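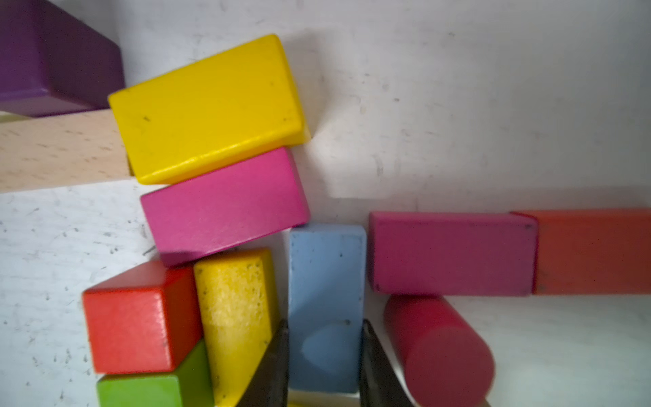

The Clurkdale school board wants to add two student seats next year, and the draft says the students would get an advisory vote that isn't counted in the final tally. I don't see the point of that. My son is a junior and he collected signatures for this, 200 of them, and he was told it meant a vote. At the elementary schools they let kids pick the spring field trip with a show of hands. You could do it with painted wooden blocks, yellow for one trip and purple for the other, and a first grader would still expect the pile to be counted. Why would a 17-year-old expect less?
Posted by hollowcreek_dad

Reply from PaweenaLimsakul
I was at the meeting. The petition said "a seat and a voice." It never said a binding vote. Some of the kids may have explained it differently when they were asking for signatures, but the text is what the board got.

Reply from hollowcreek_dad
"A voice" is pretty vague. Most people who signed at the Priltix lot thought it meant voting. I know I did. 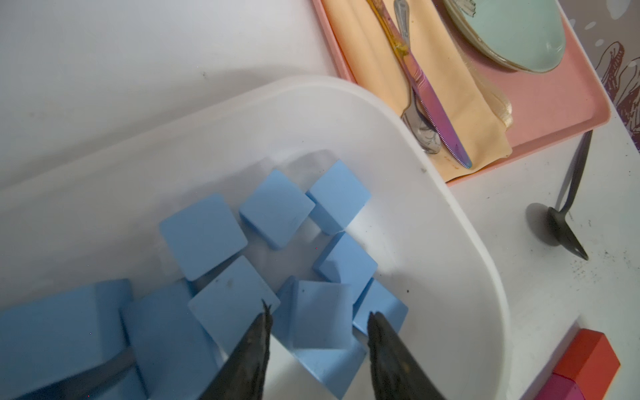 The other part that bothers me is how they'd be chosen. The draft has the principal pick from applicants. If it's supposed to teach kids about elections, hold an election. They already run one for class officers and it takes one lunch period.

Reply from gradebook88
Agree on the election. Disagree on the vote. The board handles staff contracts and discipline appeals. I teach at the middle school and I would not want a student voting on my contract. I also don't think it's fair to the student.

Reply from T_Srithong
Nobody is asking for that. My daughter Theerawat's cousin sat on a board like this in another district and the students left the room for personnel items. Everything else they voted on. Bus routes, calendar, lunch, dress code. It worked fine.

Reply from gradebook88
Then write it that way. The draft doesn't say which items, so right now we're all arguing about our own version of it.

Reply from PaweenaLimsakul
The draft is 96 pages with the attachments. The student part starts on the page after the Sriwong gym repairs. Please read it before Sunday if you plan to send a comment.

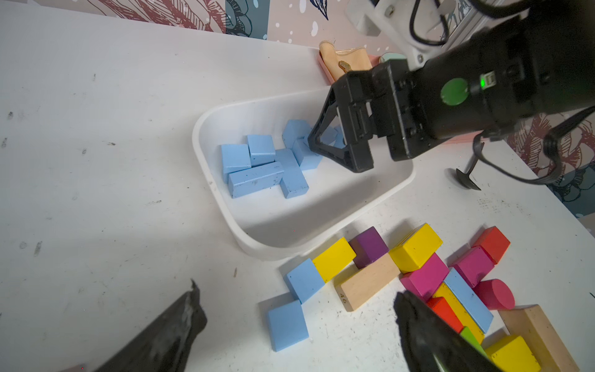

Can students who live outside town limits but attend Clurkdale High apply for a seat?

Enrollment is what counts in the draft, so a student from Hovel who goes to Clurkdale High can apply the same as anyone else. Parents out there can comment too.
Posted by PaweenaLimsakul

Reply from hollowcreek_dad
OK, that's better than I expected. I'm still going to ask for a counted vote on non-personnel items and a student election. I'll send it in tonight.

Reply from gradebook88
I'd sign the election half.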